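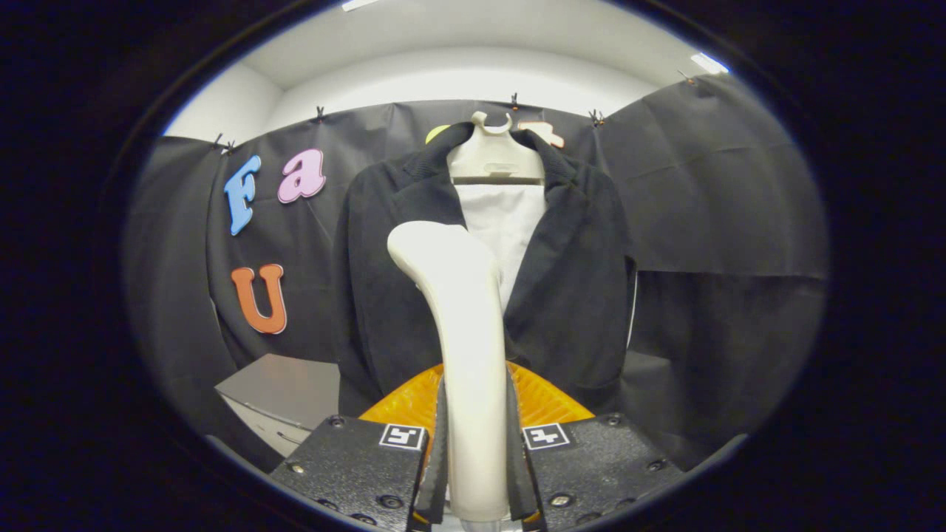 Tema 4. Colgar, doblar, guardar: breve historia del armario

Apuntes de Historia de la vida cotidiana
Profesora: Aparecida Sampaio

La semana pasada nos quedamos en el arcón, y hoy por fin lo ponemos de pie. Me encanta este tema porque todo el mundo llega con un archivo propio en casa: pregunten a sus abuelas dónde guardaban las sábanas y tendrán media clase hecha.

4.1 El mundo del arcón

Durante siglos, en buena parte de Europa la ropa se guardó tumbada. El arcón servía de asiento, de maleta, de mesa improvisada y a veces de caja fuerte. Tenía un inconveniente que cualquiera de ustedes conoce por el cajón de los jerséis: lo que se busca está siempre en el fondo. Los cassoni italianos, los que se encargaban con motivo de una boda, podían llevar escenas pintadas de batallas o de mitología. ¡Piensen en lo que significa decorar así un mueble para guardar camisas!

Ojo con el vocabulario. «Guardarropa» nombró antes una habitación (y un oficio de palacio) que un mueble. «Armario» viene del latín armarium, y el parentesco con «arma» es real, aunque arma en latín abarcaba también los utensilios en general. En los monasterios, el armarium guardaba libros.

4.2 Ponerse de pie

El paso al mueble vertical fue lento y muy desigual según la región y el bolsillo. Los primeros armarios roperos seguían llenos de estantes, y lo que se colgaba iba a menudo en ganchos o clavijas de la pared. Un gancho deforma el cuello de una prenda pesada, y eso empieza a importar mucho cuando la sastrería del siglo XIX construye el hombro con entretela y relleno. La chaqueta ya tiene una forma que perder.

Ahí entra la percha. Su invención se atribuye a varias personas y las fechas bailan según quién cuente la historia, así que en el examen no les pediré un inventor. Me interesa más el conjunto: hombro estructurado, barra horizontal y armario profundo se necesitan unos a otros. Fíjense en que la profundidad de un armario actual responde al ancho de unos hombros colgados de perfil.

4.3 El plástico y la casa pequeña

En el siglo XX el ropero se empotra y pasa a formar parte del piso. La madera curvada y el alambre conviven con el plástico moldeado, que abarata la percha hasta volverla casi invisible como objeto. Kelly Godoy trabajó este punto el curso pasado con inventarios domésticos y encontró algo precioso: las familias anotaban el espejo, la cómoda, hasta el paragüero, y las perchas no aparecían jamás.

4.4 Para el seminario

Lectura: el capítulo de Mal-soon Ha sobre el ajuar y el doblado, completo, son 30 páginas que se leen de un tirón. Quien quiera comparar puede seguir con el artículo de Elikem Eshun sobre baúles de viaje.

Traigan escrito (máximo 700 palabras):
Elijan un mueble de guardar que conozcan bien. Describan qué se dobla en él, qué se cuelga y quién decidía el orden. Si pueden entrevistar a alguien mayor, ¡háganlo! Graben solo con permiso y apunten las palabras exactas que usa: ropero, escaparate, placar, clóset. El mapa de esas palabras da para una tesis.

Entrega en el aula 16, al empezar la clase. Para el tema 5 (la cocina) vayan mirando alacenas.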